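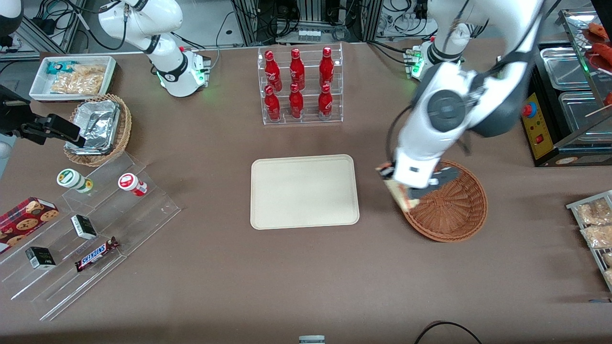 Snack table for the Cledside open house, quick update before I run. Went with the round wicker baskets after all, they look fine on the brown top. One's got the foil containers in it, the other is for the flat packs. Fried snacks or chips stay in the white tray with the red-brown rim. Coke goes in the clear rack at the back, two tiers, leave it there pls, easier to restock. Still short on napkins. Budget left is $71, so no more baskets!! Can someone bring tape and a marker for teh price cards?

Murray

On July 26, 2018, Murray Pomare wrote:
> Do we want baskets or just trays this time? Whitlock has trays
> for $79 the lot, seems like alot to me. Also who has the key to
> the Malline cupboard. Need it by noon, cups are in there.
> Will check the basket price tonight and post back.
> M.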